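Illotham Shared House: minutes of the kitchen meeting
Held in the kitchen, Friday, 6.30 pm

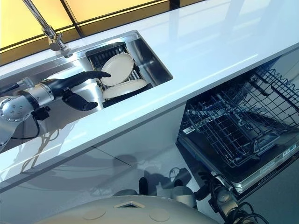
Hayley asked for it to be minuted before anything else that she does not mind who washes up, as long as plates are put away by the next morning and the rack is free for whoever cooks breakfast.

Present: Estela Olivares (chair), Octavio Retamal, Athina Antoniadis, Hayley Crabtree
Apologies: Fidel Pereyra (working late, sent comments by text)
Minutes: Athina

1. Last meeting
Minutes agreed with one change. The tea towels were bought by Octavio and he has now been paid back.

2. Dish rack
The black rack stays in the sink for the time being. Octavio would like it on the worktop, as he finds it hard to fill a large pan at the tap with the rack in the way. Athina pointed out that on the worktop it drips, and the water finds its way to the front edge and down into the dishwasher when the door is open. Estela suggested a tray to go underneath. Hayley has seen one at Plodari and will measure the rack before buying. If the tray fits, the rack moves to the worktop for a month and we look at it again.
Plates go in the slots upright and one to a slot. Bowls go in the dishwasher.
Action: Hayley to measure and report back.

3. Dishwasher
Still leaving grit on glasses. Octavio has cleaned the filter and says it was bad. The filter is to be rinsed weekly by whoever has the kitchen turn, and the rota on the fridge now has a column for it.
Fidel's text said the cream plates should go in the machine like everything else. Hayley disagreed, as two of the older ones have lost their shine. Discussion went on for a while. Agreed that everyday plates may go in on the short wash, and anybody who prefers to do theirs by hand may do so.
The door is not to be left down overnight. Estela has walked into it twice.
Salt and rinse aid to be bought from the kitchen tin.

4. Worktop
Skolance replied to Estela about the mark near the hob end. They say it is a surface stain and should come off with their own cream cleaner, left on for 4 minutes and wiped with a soft cloth. No scouring pads on any part of the white top. Athina will try it on a small patch first. Hot pans to go on the cork mats, which live in the second drawer and keep getting moved.
Action: Athina.

5. Tap and sink
The lever has become stiff. Octavio thinks it needs a new cartridge and can do the job himself on a Saturday morning if someone shows him where the stopcock is. Estela will show him. Water will be off for an hour or so, and he will put a note on the kitchen door the night before.
The steel is getting limescale around the foot of the tap. Vinegar on a cloth, then rinse well. Added to the monthly list.

6. Kitchen tin
The tin held £41 at the start of the meeting. Hayley asked whether we should put in more each month. Not agreed. Estela reminded everyone that receipts go in the envelope, and that a receipt from Plodari with a shopping list written over the total is hard to read.

7. Any other business
Athina asked for the compost caddy to be emptied before it is full. Agreed.
Octavio has a spare set of mugs if there is room. There is no room. He will offer them to the house next door.
Fidel's text also asked who has the big colander. Hayley has it and will bring it down.

Next meeting in July, same time, in the kitchen. Fidel to take the minutes.

Meeting closed at 7.25 pm.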